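The Dumgate Inheritance

When old Bošković died he left the pub at Dumgate to his two nephews, on condition that they agree on a colour for the front door. The solicitor read this out twice. Tarek Shboul, who had come up from Eston on the 83 bus and wanted to be home by tea, said green would do.

His cousin said green was the colour of people who had given up.

That was in July. By the first frost they had spent £420 on sample pots and had spoken to each other only through the barmaid, who charged them both for it in crisps.
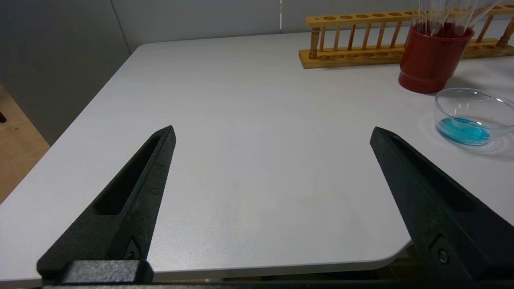 A white table top, with a wooden rack and a dark red cup.

"Tell him grey," said Tarek.

"He says grey is for battleships," said the barmaid, "and he'd like his ladder back."

The ladder had been lent in their fathers' time, and had forty years of grievance on it, along with most of the paint. Tarek carried it round to Akden Lane himself. His cousin opened the door in his slippers. It was a green door. It had plainly been green for years.

"It came with the house," said his cousin.

They looked at it for a while. A dog went past, took an interest in the ladder, and was spoken to.

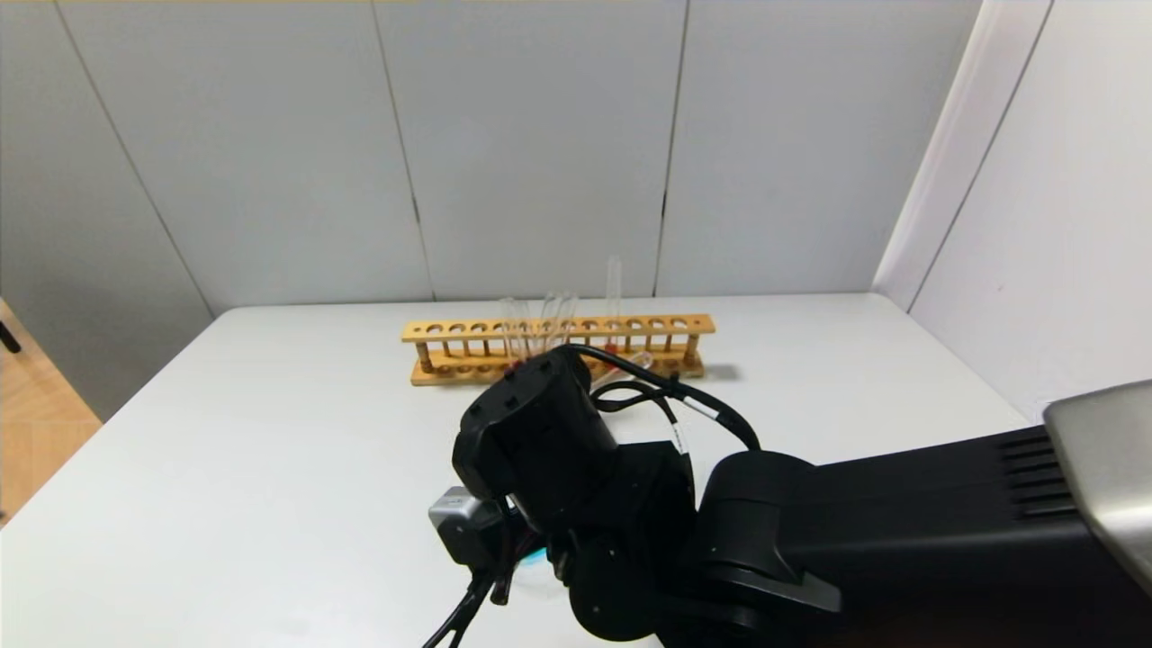 The wooden rack on the white table.

"We could take the door off," Tarek said at last. "He never said there had to be one."

The solicitor, when they rang him, asked them to hold the line. He was gone a long time, and both of them could hear him laughing in the corridor.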